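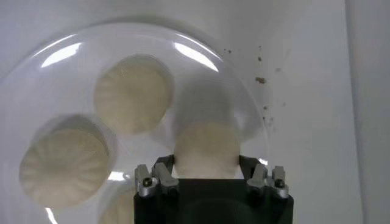

**Tredora Kitchen Help — No. 445**

## Steamed buns look great under the lid, then wrinkle and sink when I take them out. What am I doing wrong?

*Posted by pisto_steams · viewed 1008 times · 3 replies*

Hi all! I've been making steamed buns in one of those little electric steamers (stainless insert with the holes, glass lid, white base with one knob on the front) and I'm getting close to a bun I'd be proud of, except for the last two minutes.

My dough is all-purpose flour, instant yeast, a bit of sugar, warm water and a spoonful of oil. I knead by hand until it's smooth, which takes me ages, then let it sit until it doubles. Then I fill, pleat and set them on the counter again for half an hour or so. Water goes in the bottom, lid goes on, and I turn the knob up and leave it for 15 minutes once I can hear it going.

Everything looks lovely while the lid is on. Puffy, nice folds on top, the works. Then I turn it off, take the lid away, start moving the buns over to a plate, and by the time I'm back for the last one, the first one has gone wrinkly and shrunk down to maybe two thirds of its size. The pleats turn into deep creases and the skin gets sort of shiny and tough. The taste is fine! My kids eat them anyway. But I'm supposed to bring a batch to a potluck in July and I don't want to show up with a plate of raisins.

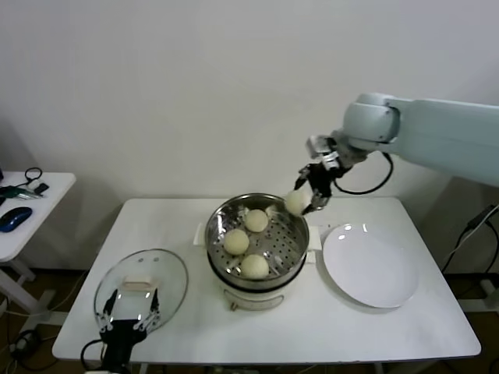
A few more things that might matter. I only steam a few at a time so they don't touch, and I don't line the insert with anything. Sometimes one sticks by the bottom and tears a little when I lift it. The lid collects a lot of water on the inside and I'm sure some of it lands on the buns when I tip it off. And we live up a hill, at more than 4000 feet, so I don't know if I should be steaming longer or if that's only for beans.

Is it the lid? The dough? The filling? I'd love to hear from anyone with the same kind of cooker, since the recipes I find all assume bamboo baskets over a wok.

---

**daza**

mine did that too. don't open it right away. turn it off and wait five min with the lid on. also use parchment squares for the sticking

---

**preseck_bakes**

Seconding the wait, but I think you've got two or three things going on at once, so let me ramble for a minute.

The big one for me was proofing. Half an hour on the counter for the second rise could be way too long, depending on how warm your kitchen is, and altitude makes it worse — dough comes up faster where you are. A bun that has risen too far has big weak bubbles in it. Steam blows it up beautifully and then there's nothing holding it once it cools. So ignore the clock and poke one. If the dent comes back slowly, cook them right then. If it just stays there, you've gone past it, and I'd steam them anyway and call it a snack.

Next, the heat. I used to crank my knob all the way and leave it, and I got exactly the tough shiny skin you're describing. Now I bring the water to a real boil, put the buns in, and turn it down to medium so there's a steady wisp coming out and the lid isn't rattling. I do 12 minutes for plain ones and 15 for meat. Up where you are I'd add a couple of minutes, and cut one open before you trust it, especially with raw pork in there.

About the lid: yes, glass lids drip like crazy! Bamboo soaks the water up and glass just lets it fall. Wrap a thin dish towel over the inside of the lid and knot the corners up on top over the handle, so nothing hangs down near the base. When the time's up, switch off, slide the lid over just a crack, and walk away for five minutes. Then lift it straight up, turn it over quickly away from the buns and set it down upside down so the water stays in it.

One more thing, your dough might be on the wet side. I use 100 grams of flour to 50 of water and it feels almost too stiff at first. It comes together if you let it sit covered for ten minutes and knead again (much easier on the wrists too).

For the potluck I'd cook them the night before, cool them completely, bag them, and steam them again for a few minutes when you get there. They reheat really well and you won't be sweating over pleats in somebody else's kitchen.

---

**daza**

forgot to say, check the water level. mine ran low once and the buns came out like leather

---

**pisto_steams**

Thank you both!! I did the poke test this afternoon and the dent just stayed there, so I think I've been overproofing this whole time. I made a stiffer dough, gave it 15 minutes and waited with the lid cracked. One still wrinkled on the side but the rest held up. Trying the towel next, and I need to buy parchment.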